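The first thing Nisha Mittal asks a new customer is what time of day they look at their floor. Most people do not know. They know the color of the walls, they remember what the sofa cost, but the floor is only the place where they walk.

"Then I send them home," she told me. "Look at it at seven in the morning and again when the lamps are on. After that we can talk."

Her shop, Memar, sells carpet and almost nothing else. It is on the second floor of an old building in Vemberg, above a key cutter, and when you come up the stairs the noise of the street becomes small. There are 159 samples hanging on the long wall. I visited in October, when people begin to feel cold feet and remember that carpets exist, and the telephone was ringing all morning.

What sells, year after year, is gray. I expected her to be sad about this, but she defends it with some heat. Gray forgives crumbs and it forgives dust. It does not fight with a black chair or a steel lamp, and when you move to another apartment it moves with you. The mistake, she says, is to believe that there is one gray. She pulled out 26 of them for me and put them next to the window, and I must confess that after ten minutes I could see a green one, a violet one and one that was nearly brown.

Her partner in the business, Pankaj Agarwal, is the person who goes to the houses. He fits the carpet on his knees, with a short knife and a long ruler, and he has over 30 years in this work. He is not interested in color. He talks about what is under the carpet. A good underlay, in his opinion, should take a third of the money, and people always want to give it a tenth. 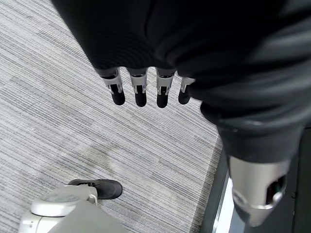 For a room where people work, Pankaj likes a low, tight pile. Chairs roll on it without effort, a dropped screw can be found again, and the vacuum cleaner does not leave stripes. He recommends the Tunel range for this, in the plain weave. For a bedroom he allows something deeper, and here the Rajput wool is his favorite, although it sheds for the first months and some customers call him in alarm.

I asked both of them about cleaning. Nisha vacuums slowly, two times in each direction. Pankaj keeps a white cotton cloth in his van and presses it on a spill without rubbing. About shampoo they do not agree, and I understood that this discussion is older than the shop.

Before I left, I bought a small piece of the nearly brown one, for 200, to put under my desk. At home I looked at it in the evening with the lamp on. It was violet.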